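生活百科 > 材料与日用 > 橡胶 > 波纹护套

波纹护套
2022年6月 撰文:本站编辑

波纹护套,有人叫风琴套,有人叫皮老虎,我家里人一律叫“那个褶子”。说白了就是一截带褶的软管子,套在会动的部位外面,里头随便伸缩弯转,灰和水尽量别进去。我写这个词条纯属私心,年轻时修自行车修摩托,跟它打了太多交道,越看越喜欢!

先说为什么要有褶。一块平的橡胶皮硬拉也能变长,可拉久了会疲劳,表面先发白,再出细纹,最后裂开。做成褶以后,伸长主要靠褶子张开,材料本身没怎么被拉,寿命就上去了。弯的时候也一样,外侧的褶张开,内侧的褶挤在一起,跟手风琴一个道理(所以“风琴套”这名字我觉得起得最好)。

褶的粗细很有讲究。粗褶壁厚,耐磕碰,适合行程长、动作慢的地方;细褶柔软,转小弯不费劲,但是容易积灰,擦起来要命。我手头一本老的Rallell零件目录,光护套就列了206个型号,粗细、口径、锥度各不相同,我当年拿它当闲书翻,翻到书脊都散了。

材料方面,常见的有天然橡胶、氯丁橡胶、丁腈橡胶和硅胶。天然橡胶弹性好,怕油怕晒;氯丁耐老化,摩托车前叉上很常见;丁腈耐油,沾机油的地方用它比较放心;硅胶耐热,就是不太经刮。颜色以黑的居多,因为橡胶里常加炭黑,既补强又防紫外线。不过黑色显脏,一点浅色的灰落上去都看得清清楚楚,爱干净的人会很难受,比如我。 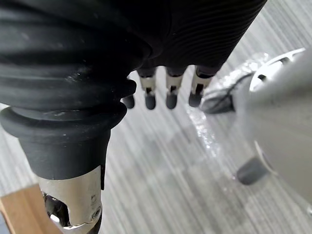

关于清洁,Kiltcombe的一位老读者来信说,他从来不用清洁剂,只拿一把旧牙刷蘸温水顺着褶刷,刷完阴干,同一只护套在他的车上用到现在还没开裂。我照着试过,确实好使,唯一的缺点是费牙刷。横着刷容易把灰推进褶底,还是顺着来。

保养的话,我自己一年弄2次,2月一次,入秋再来一次。把褶轻轻撑开看谷底,裂纹多半从那里开始,光看外面看不出来。硅脂可以薄薄抹一层(硅胶件就别抹了,会发胀),凡士林这类矿物油脂千万别往天然橡胶上涂,我涂过,过了一阵子整只软塌塌的,黏手,只好扔掉。

买的时候主要量三个尺寸:两头的内径,还有压缩和拉开的长度。我用得最多的是内径56毫米的那种,Sukprasert和Minar都有做,前者偏硬,后者偏软,冬天我偏爱软的。拿不准就买稍长一点,太短的话一拉到底,褶全绷平了,那跟没褶差不多。安装时卡箍别拧太死,拧到用手转不动就够了。

存放也顺便提一句:自然放着,别压、别折、别挂在钉子上,离暖气远一点。我抽屉里还有2只没拆封的,也不知道哪年买的,捏着还挺有弹性。

另见:防尘圈、油封、伸缩软管、炭黑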